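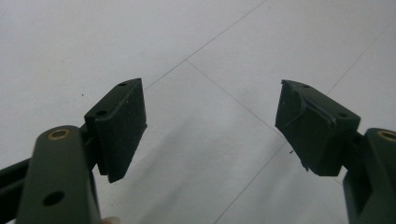
How many demonstrations does it take before a policy learns to fold a tea towel? About 3,000, going by our last round, and we'd hoped for far fewer.

Bence and I did most of ours by hand in the Gano kitchen - lovely light, hard floor, sore knees by Monday. Trained on the full set, the policy managed 40 good folds out of 53 tries. Botond thinks the misses come from us all grabbing the corners differently, so next month we're all copying his grip (he's thrilled!). New pads are on order too - the right one is peeling badly.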